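Chapter 7

Folding and Stacking Flat Textiles

What this chapter covers

Laundry work is usually taught in the order in which it happens: sorting, washing, drying, pressing, folding, storing. The earlier chapters have followed that order as far as the end of pressing. This chapter deals with folding and stacking, and it is confined to flat textiles, meaning cloths, towels, napkins, pillowcases and sheets. Garments are left to Chapter 10, as sleeves, collars and fastenings need methods of their own.

By the end of the chapter you should be able to set out a folding surface, prepare a cloth for folding, make a half fold, a quarter fold and a third fold, and build a stack that can be carried and shelved without falling over. You should also be able to choose between these folds when you are told the depth of the shelf.

Small cloths are used for most of the practical work. They are cheap, they take up little room, and mistakes in them are easy to see. Students who can fold a small cloth squarely seldom have trouble with a bath towel. Sheets are harder and are taken last, in section 7.5, where two people work together.

7.1 The folding surface

A folding surface should be flat, smooth and clean, and larger than the cloth when it is fully opened. A rough surface drags on the fabric and pulls the lower layer out of line with the upper one. A padded surface, such as an ironing table, is comfortable to work on but lets the cloth sink at the edges, so that corners are difficult to match.

The height of the surface matters when the work goes on for long. Stand with your arms bent and your hands level with your elbows. The surface should be a little below your hands. If you find yourself leaning forward after the first few cloths, it is too low. 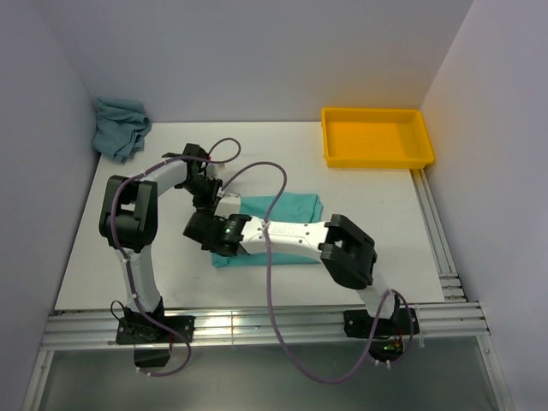 Unfolded cloths, the cloth being worked on and finished cloths should each have a place. Put the unfolded ones on one side, keep the middle clear for working, and put a tray or shallow box on the other side for the finished stack. A crumpled teal cloth in the far left corner, a second one spread fairly flat near the middle and an empty yellow tray on the right give this arrangement at its simplest. Left-handed workers may prefer to reverse it. Keep to the same layout throughout a session, so that folded and unfolded work do not get mixed.

The tray should be shallow. A deep box hides the lower part of the stack, and a stack that has begun to lean is not noticed until the box is emptied. A low rim is enough to stop the bottom cloth sliding when the tray is picked up.

In the laundry at Zernumville, which is used as a case study in several chapters, the old folding benches held the unfolded work in a basket on the floor. Workers bent down once for every cloth. When the basket was replaced by a space at the end of the bench, output on small cloths rose from 172 to 188 in a session, with no other change in method. The figures are discussed again in Chapter 10.

7.2 Preparing the cloth

A cloth that has come out of a dryer or off a line is rarely flat. It must be opened before it is folded. Folding over a crease fixes the crease in place, and it will still be there when the cloth is next used.

Work in this order.

1. Pick the cloth up by two neighbouring corners. If you cannot find the corners, take hold of any hem and run it through your fingers until you reach one.

2. Give the cloth one light shake. Do not snap it, as this throws lint on to the work already done.

3. Lower it so that the far edge touches the surface first, then bring your hands towards you and let the rest come down.

4. Smooth from the centre outwards with a flat hand. Look at each corner in turn and open out any that has turned under.

5. Check that the cloth is dry at the hems. Hems are thicker than the rest and dry last. Put a damp one aside.

6. Make the first fold by bringing one edge over to meet the opposite edge, and press along the fold with the side of your hand. A folded piece of fabric can now be lifted and turned as one.
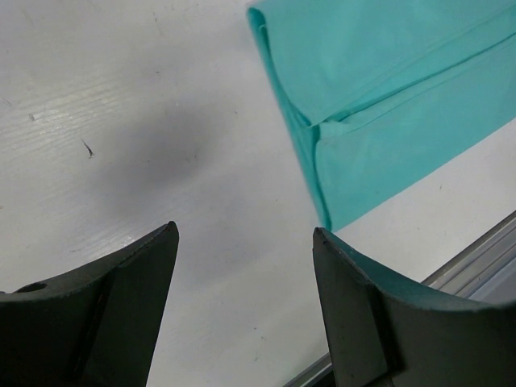

7.3 The three basic folds

The half fold is the one made in step 6 above. It leaves a piece the full length of the cloth and half its width. It is used alone for table napkins that will be folded again at the table, and otherwise as the first stage of the quarter fold.

The quarter fold is a half fold made twice, the second time at right angles to the first. It gives four layers, with one corner where all the folds meet. This is known as the closed corner. In a stack, every closed corner should point the same way.

The third fold brings one side of the cloth in by a third and laps the other side over it. It gives a narrower piece than the half fold and is used where shelves are shallow. The Stukley method, described in section 7.4, is a third fold followed by a half fold.

Terms introduced so far

Closed corner: the corner of a quarter-folded cloth at which all the folds meet.

Working space: the clear part of the folding surface, between the unfolded and the finished cloths.

Opening: laying a cloth out flat before the first fold is made.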